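PRESS RELEASE
2023-01-14

Caltwood laundry room opens its doors in Droststead, and I couldn't be happier!

Hi, I'm Dalia Gaber, and I've been dragging a bag of dirty clothes across Droststead for longer than I care to admit. So I'm really pleased to be the one writing this: the Caltwood laundry room is open, and you're all invited to come and wash something.

We started talking about it in September, when Zineb El Sherbiny and I were both stuck in line behind somebody's duvet on the other side of town. Zineb said we should just do it ourselves — and then she went and found the room. Her sister Aicha painted it (plain white, after a long argument in favor of yellow).

The machines are front-loaders in a gray-bronze sort of finish, and they have Chinese labels on the front with a big number, so you can tell your friend which one you're using. Dryer 1 also says "Smart dry" in English. If the washer labels throw you off, ask Reda Abdel Hamid, who is in most mornings and loves to explain the detergent drawer.

A few things people have already asked me:

Membership is free for the 863 households on the Caltwood side of the tracks. Everyone else pays by the load, and the prices are posted by the door.

Yes, you can bring your own soap. Please go easy on it!

Please check the drum before you walk off. Şükran Polat keeps the lost-sock box and it's filling up fast.

We raised 1547 from neighbors for the plumbing, and we're still hoping to reach 3000 so we can add a folding table and a bench (my back votes for the bench). Drop by, bring your towels, stay for a chat. Press folks are welcome any morning too, and Zineb or I will show you around.
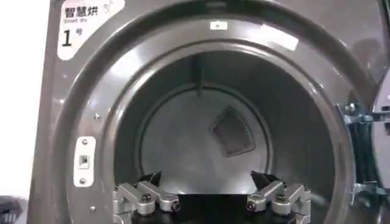
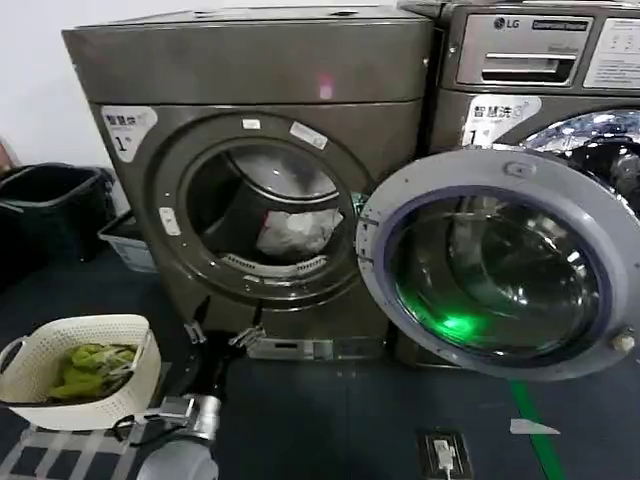
Dryer 1, first picture, and washers, second picture, at the Caltwood laundry room, Droststead.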